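Subject: Re: [perkholm-civic] Zisby precinct recount and the ballot petition

On 06/09/2022 a list member wrote:

> Does anyone know where the recount stands? I heard the county
> board threw out the Zisby absentee ballots and that the whole
> primary may have to be run again. I also heard the petition for
> the Schwaiger Road measure is short on signatures. Is either
> of these true?

Neither one is quite right, so I will take them in order.

The board did not throw out the Zisby absentees. It set aside two envelopes where the signature on the outside did not match the one on file. Both voters were sent a letter and have until the end of next week to come in with identification. Everything else from Zisby was counted. The precinct total is 1460 ballots, the same number that was posted on election night.

The recount was requested by the losing side in the council primary, and under the county rules they pay for it unless the result changes. It covers Zisby and Onano only. Onano was finished yesterday with no change. I was there for most of it and the process was slow but orderly. Each side had an observer at the table, and the ballots that the machine had rejected were read out one at a time.

There is no order for a new primary. A lawyer for the losing side said in the hallway that they might ask for one, and I think that is where the story started. A request like that would have to go to a judge, and as of this afternoon the clerk's office had no filing. 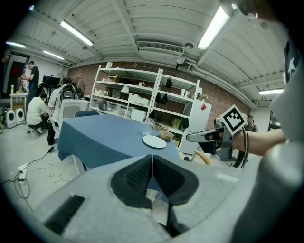 Table with the blue cloth and a white plate.

On the petition: the Schwaiger Road measure needs 700 valid signatures to go on the ballot. The sponsors turned in 800. The clerk is still checking them against the voter rolls, so it is too early to say they are short. They could end up short, though. The petition in August of last year lost a lot of names to people who had moved and never updated their registration.

If you signed and you have moved within the county, check your registration on the clerk's page. I asked whether fixing it now would save a signature already turned in and was told no -- it goes by the address on file the day you signed. It would still matter for voting in the fall.

The board meets again next week in the Perkholm annex, second floor. The meeting is open and public comment comes first. I plan to go and will post the Zisby numbers to the list that evening.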